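Tidying a bedroom floor, as tested by something with less patience for it than you

Most tidying advice comes from people who like tidying. Ours comes out of the Dundlow trials, where a two-armed robot was set to clearing rubbish off a bedroom carpet, 389 attempts in all, and every fumble was written down. Few teenagers have been studied as closely.

Tip 1. Park the bin first
With the bin within reach of the left arm, a pickup averaged 20 seconds. Across the room, it took over 100. Put yours beside the bed, where the mess is, and stop admiring it in the corner. 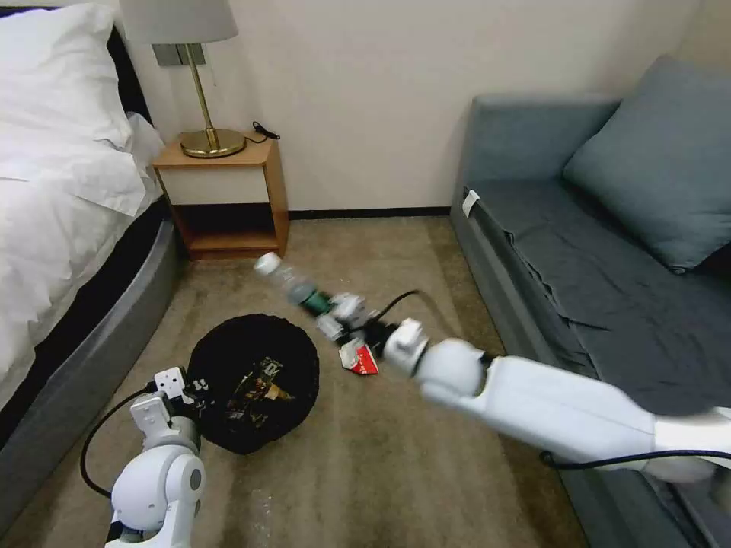
Dewanti Saragih wrote in to say that the bin position explains only part of it, and that the Narkthorpe group got a similar gain by leaving the bin alone and changing the order of pickup. Fair enough. We tried that too, and it became the second tip.

Tip 2. Big and stiff before small and limp
Bottles and cardboard have a shape you can plan for. Wrappers have moods. When the robot chased wrappers first, its success rate sagged and so did ours.
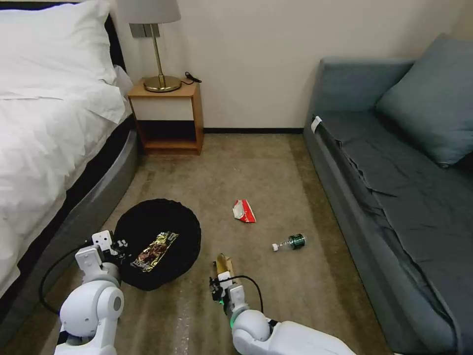 The sensible order was bottle, cardboard, paper bag, wrapper. Failed grabs fell by half, with no change to the software. The same order works for humans with sore backs, though we only tested 2 of those and both complained throughout.

Tip 3. Give one hand one job
In the better runs the left arm stayed by the bin and the right did the fetching. Swapping roles midway cost more time than any dropped bottle.
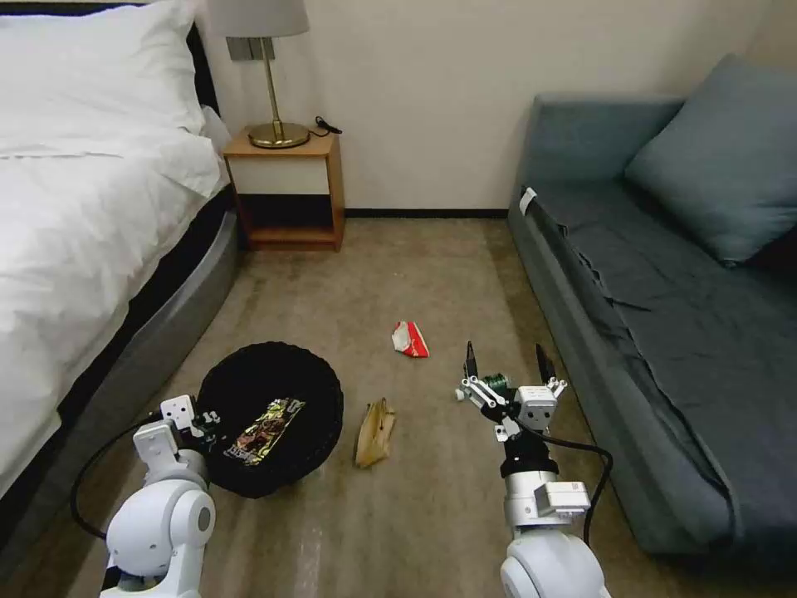

Tip 4. Pinch the crease
Go for the highest fold on anything crumpled. A flat grab at carpet level mostly collects carpet, in whatever colour you have. Kitchen tongs do nicely under the couch.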